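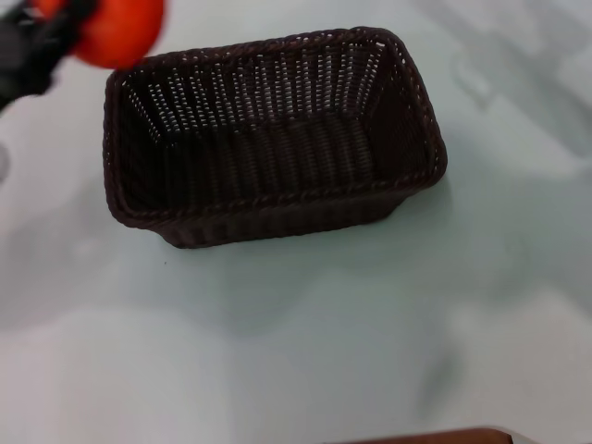 Ganulby Patch Notes and Pricing Tables

README, second revision

Patch notes and in-game store prices for Ganulby, the co-op survival game from Bravier, collected by hand from launch through the Grosau expansion. There are 51 patches in the set. Store prices were logged for 29 of them, so please don't draw a smooth line through the gaps and call it a trend.

Files

patches.csv: one row per patch, with version, platform, month and the full text of the notes
store.csv: item name, price in premium coins, price in dollars where a straight conversion exists
claims.csv: statements in the notes that we tried to check in the game
LICENSE.txt: covers our tables only; the notes belong to the studio

Why claims.csv exists

Patch notes are marketing with version numbers on them. "Improved drop rates" may mean a better rate on items most players already own. Drita Yordanov and Gorazd Stojanović replayed the same dungeon 60 times before and after the April patch and logged every chest. Their counts don't support the word "improved." They don't rule it out either — 60 runs is a small sample, and rare drops are rare. The verdict column says "unclear" for that one and for most of the others.

Known problems

Console notes went up late and were sometimes edited with no mark that anything had changed. We kept the first version we saw. Coin bundles changed size 3 times, so dollar prices from before and after Grosau should not be compared directly. Regional prices are missing. Todor Ristić typed in the early store rows from his own receipts, and I would trust those less than the rest.

What not to use it for

Player spending. We have prices, no sales. One forum post has already used store.csv to "prove" what the average player pays, and it proves nothing of the kind.

Corrections

Send them to Beatrice Ogola with a screenshot that shows the version number. Corrections from memory go in the notes column and leave the verdict alone.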